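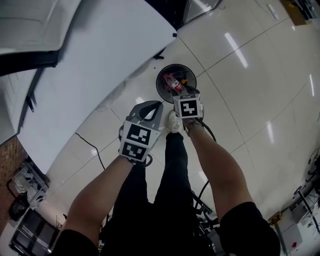
Two grippers, one bin, one bottle with a red label.

How do you teach a robot to tidy up?
Robot Club pages, Garside Juniors. Nov 25, 2025

Robots don't know what rubbish is. Or a bottle. Or a bin! You have to show them. Lots and lots of times.

So that's our job this term at Garside. The project is called Treduvach (say it tred-OO-vack). Ages 11 and 12 mostly, but younger ones can come and watch.

First you need grippers. A gripper is a sort of robot hand that you hold in your own hand. Squeeze, it shuts. Let go, it opens. Easy. Well, easy untill you try a slippery bottle.

See the black and white squares stuck on them? Those are markers. A bit like a QR code but much simpler. A camera spots the pattern and the computer works out where the gripper is and which way it's tilted. Clever. Keep your fingers off them please, a covered marker is no use.
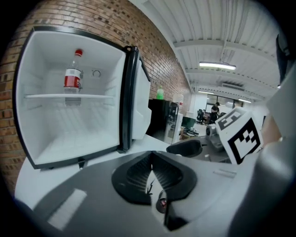 Next, pick a job. Fridge jobs are good ones. Bottle on the shelf, bottle off the shelf, door open, door shut. Sounds boring? A robot has to learn every bit of that. How far to reach. How hard to squeeze. When to let go (very important, ask anyone with wet socks).

Each go is called a demo. Short for demonstration. Our club has saved 288 so far and the Tustine club has 1,189, so we have some catching up to do!!

Then the computer looks through all the demos and hunts for what's the same in them. That bit is called training. It takes ages. Bring a book.

In March we take ours to the Clirnska meet and a real arm has a try at our jobs. Might drop everything. Still counts, you get points for working out why.

Want to try at home? Kitchen tongs, empty plastic bottle, one eye shut. Now put it in the bin without knocking teh sides. Harder than it looks.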